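Equipment Planning FAQ

Does the Tresdale cell come with both arms?
Yes. The price covers two arms, the rail they mount on and the enclosure. Grippers are quoted separately.

What should we set aside for spare parts?
We suggest $800 for the first year. Most of that goes to gripper fingers and cables.
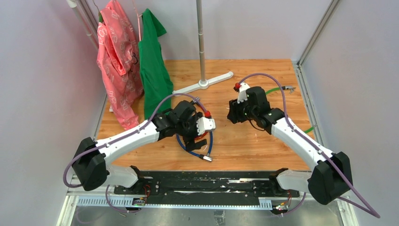 Cables ordered with the cell ship in the same crate. Ordered later, they take 17 days.

Can we start with one arm?
You can, but adding the second one later means a new quote and another setup visit. The visit costs $300.

When do prices change?
Current quotes hold through the end of June. Contact Patricio Maldonado in sales, extension 214.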